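Maltthorpe brown paste

Maltthorpe brown paste is a fermented condiment made from barley malt, split peas, and salt. It is sold as a dense paste in jars or tubs and is used mainly as a base for soups, gravies, and braised dishes. The flavor is salty and slightly sour, with a roasted note that comes from the malt. It should not be confused with yeast spread, which is made from brewing residue and contains no legumes.

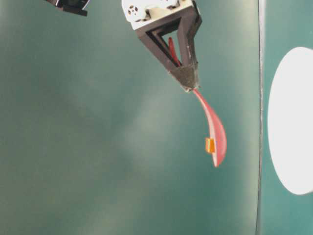
Bernard
Last revised 6 May 2021

Ingredients
The basic recipe calls for pale malt, a smaller share of roasted malt, dried split peas, salt, and water. Some makers add dried onion or black pepper after fermentation. The product is listed in the regional food register as entry 2892, which limits added sugar to 2 percent by weight and does not allow artificial color. Paste with added starch has to be sold under a different name, usually "brown soup base."

Production
The peas are soaked overnight, steamed until soft, and crushed. They are then mixed with ground malt and part of the salt, and the mash is held at 59 degrees Celsius so that the malt enzymes can break down the starch. After cooling, a portion of paste from an earlier batch is stirred in as a starter.

Fermentation takes place in covered crocks or steel tanks and lasts 40 days in the standard method. The mash is turned weekly. Liquid that collects on top is drawn off and may be bottled separately as a thin table sauce. When the acidity is high enough, the rest of the salt is added and the paste is milled, heated, and packed.

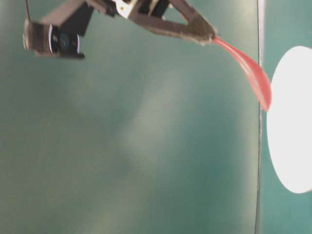 Heating after milling stops further souring but also removes part of the aroma. Unheated paste is therefore preferred by some cooks, although it has to be kept cold and the lid may lift from gas pressure. In Ovside the unheated type is traditionally made in November, after the new malt comes in.

Varieties
Ovside paste is darker and coarser, with visible pieces of pea. Iturra paste is made with more water and no roasted malt - it pours slowly from a spoon and is often brushed on fish before grilling. A dried form, crumbled or pressed into cubes, is also sold.

Use
The paste is dissolved in a little hot water before it is added to a dish, as lumps do not break up well in fat. One tablespoon will season a medium pot of soup. Extra salt is normally left out until the end of cooking.

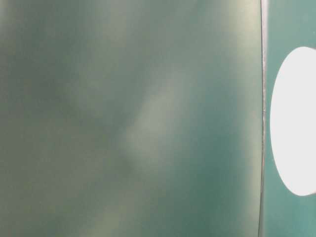
Green-gray surface with a paler diagonal band, out of focus

Storage
Sealed jars of heated paste keep at room temperature. Once opened, they are stored in the refrigerator with the surface pressed flat. A white film on the unheated type is usually harmless yeast and can be scraped off. Paste with colored mold or a smell of solvent should be thrown out.

See also: malt extract, pea flour, fermented bean paste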